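Slide 6: Equipment plan, Narken kitchen cell

Request covers 2 arms for the Bremerard site. Budget gripper fingers as consumables, 754 per set, 4 sets in year one. Quote from Eglītis holds until December. Pundosbridge pays for mounting and cabling from its own line. Pause for questions on lead time, then go to the counter views. Soft packaging drives the finger spec.

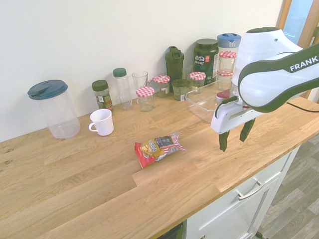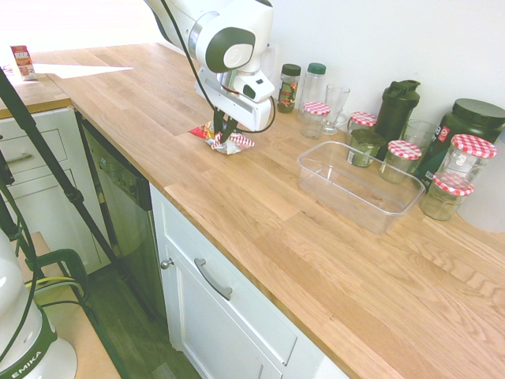

Counter task, snack packet. First view: fingers open above the wood. Second: fingers on the packet.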